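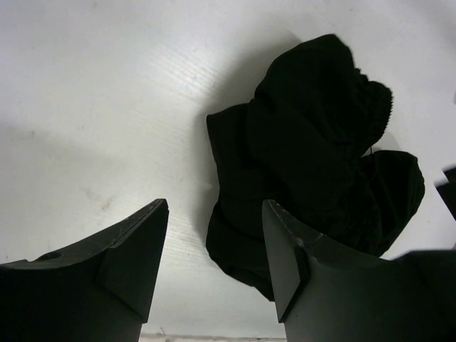 Black garment on the white table, seen from the wrist camera.

Gripper cannot find an edge on black cloth

Posted by Ševčík, 28 January 2024
2 comments | Print | E-mail this page

I am building a small folding arm in the shared workshop in Flitcombe. It has two fingers and a camera at the wrist. With light-coloured towels it works well enough, but with black clothes my program sees only one dark shape. It finds the outline, and then it chooses a point in the middle of the heap, where the fingers close on too much cloth or on nothing. I have 1395 pictures saved and in 98 of them the chosen point was good. Must I buy a depth camera, or can I do something with the light first?

Plillside
Try the light first. From straight above, black cloth swallows everything. I put one cheap lamp low at the side and the folds became visible -- not beautiful, but enough. Also lock the exposure. Your white table is making the camera close down, and then the cloth has no detail left. You have also a bright reflection on the table, so a matt grey sheet under the cloth would help with both problems.

For the point, do not use the middle. Take the outline and look for corners which stick out. In your picture the flap on the left has a nearly square corner, and I would send the fingers there. The gathered edge on the right I would leave for later, mine always slips on elastic.

Stoltgate
just buy the depth camera, I lost 41 evenings with lamps

Share (2)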